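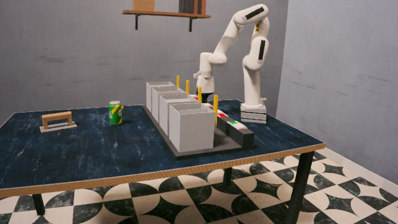
Opening. Say hi, thank Kelly Rocha for the slot, skip the bio.

Start with the money. Our first robot budget at Sirkside had one line in it: the arm. I was so proud of that spreadsheet! By October we had added six more lines, and every one of them was a surprise to me.

So, what goes on the list before you ask for a quote:
- the arm and its base
- the gripper, plus spare fingers (buy the spares now)
- a table that suits the reach
- trays, boxes, pegs, whatever the parts sit in or on
- simulation time
- training hours for your own people

Pause on simulation. This is the part I love. We built the Oltik cell in software first and spent 190 hours in there, moving boxes, swapping pegs, turning the tray. Moving a table in software costs you a coffee. Moving it on the floor cost Holanda 4 weeks, and they were very nice about letting me tell you that.
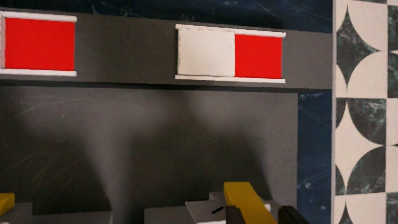
Look hard at the close-in work when you plan. Long reaches are easy to budget for. The last inch is where the fingers need room, and where you find out you want a different gripper. Ask the vendor for a trial pair. Clundis lent us theirs and we changed our order the same week.

Spares and small stuff: we spent around $756 on fingers and fixtures in the first quarter. Tiny next to the arm, but it had no line of its own, so I had to go and ask for it. Give it a line!

Then timing. Get the request in before the budget closes, even with rough numbers. Leave the training line alone when people start cutting (tell the story about my first week with the pendant, if there's time).

Questions. Handout is by the door, December 2025 version.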